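# In praise of the long bus ride

I took the 60 from Gramerell to Jalosau in November, end to end, for no better reason than that I'd never done it. I had a flask, a cheese roll and a front seat on the top deck, and I enjoyed myself so much that I've been boring my friends about it ever since.

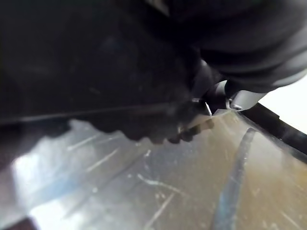
The train does the same trip in a fraction of the time. I know this, and so did everyone I told. But the train goes through a cutting for most of the way, and when it comes out of the cutting it goes past the backs of warehouses. The bus goes past people's front doors! It stops outside the chip shop and the vet, it waits at the level crossing, it squeezes down a lane so narrow that the hedge slaps the windows on both sides. You learn what a place is like from a bus. You find out which villages have kept their school, who still hangs out washing at the front, and how many people in one valley have decided to keep geese.

I grew up on these routes. My mother didn't drive, so everything we did was done by bus, and I spent my childhood thinking of it as the thing you put up with until you were old enough for a car. Then I got the car, and for years I saw nothing but the number plate in front of me. It was only when the gearbox went and I couldn't face the bill that I found myself back at the stop by the library, looking at a timetable and feeling oddly cheerful.

My friend Edgars Lukoševičius thinks I'm being sentimental. He had a job on the far side of Zetico and went there by bus every morning for a whole winter, leaving at ten to six, and he says I should try it in sleet with a connection to make before I start writing essays. It's a fair point and I don't want to brush it aside. A bus that you choose is a very different thing from a bus that you need, and if you need it then you need it to come. The last one back from Jalosau leaves at twenty past seven, so you can go there for lunch but you can't go there for dinner, or to the pictures, or to work a late shift. That's a poor way to treat a town.

All the same, I'd say his complaint and my pleasure lead to the same place. We both want more of them. What gets a route cut is empty seats in the middle of the day, and the middle of the day is exactly when a person with a free afternoon could be sitting in one -- looking out at the reservoir with a bag of crisps open on their lap. I'm not suggesting this will save anything on its own. Money will do that, and somebody has to vote for it. But it's hard to get worked up about a service you've never set foot on, and very easy once you've come over the top of the moor in low sun with the whole estuary laid out in front of you.

And the company is so good! On my way out, two women behind me spent half an hour on whether a niece should have worn cream to a christening (I was firmly on the side of the niece). A boy got on with a trombone case bigger than he was and the driver waited until he'd wedged himself in before pulling off. People say thank you when they get down, nearly all of them, even from the middle doors, even when they have to shout it.

If you want to try one, I'd start with something longer than an hour that ends somewhere with a café. Go up to the top deck if there is one. Take a coat, as the heaters are either off or fierce, and leave your headphones in your bag for the first few miles at least. Check the time of the last bus back, then check it again at the stop in case the timetable has changed.

I've got my eye on the coast route next. It goes round by the lighthouse road and takes most of a morning, and Edgars has said he'll come with me, provided we don't set off before ten.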